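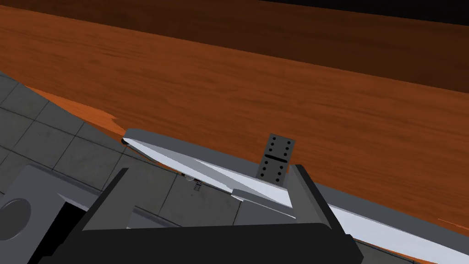
Gripper knocks the domino over before it closes — sim or my settings?
Asked by plankton_bench, March 9, 2026

Hi all! I'm building a small desktop arm in my garage and I'm trying to get the pick working in simulation before I let the real one loose on anything. The task is dull on paper: pick a standing domino off a long flat tray and set it down again, still upright. I'm using the Pluvska simulator with the Kuster two-finger gripper model, pretty much stock.

The approach looks fine. Then I tell it to close, the right finger gets there way before the left one, and over goes the domino. I ran it 100 times overnight and got 49 clean grasps, so it's a coin flip. Friction is at the default and my time step is 6 ms. Is this a physics problem or am I just aiming badly?

3 answers

Answer from Cidcombe_Tinkerer (accepted)
Bit of both, but mostly aim. In your render the domino is sitting way over by the right finger, so that side is going to hit first every single time. Work out the midpoint between the two finger pads and line THAT up with the domino, not the wrist frame. The two aren't the same point on a lot of gripper models (ask me how I lost a weekend in June).

Then drop the time step. 6 ms is really coarse for something that thin and tippy. Try 1 ms, which is 1,000 steps a second — slower, yes, but contacts get a lot calmer. And close slowly until both pads are touching before you add any force.

Answer from gluestick
just turn friction up lol. worked for my cubes

Answer from florkthorpe_shop
I'd leave friction alone until the centering is fixed, or you'll be tuning it all over again on the real arm. We have a similar build going at the Florkthorpe shared shop and we also start the domino at a slightly different angle each run. Yours has a bit of a tilt in that shot too, so check whether it's settled before the fingers move in.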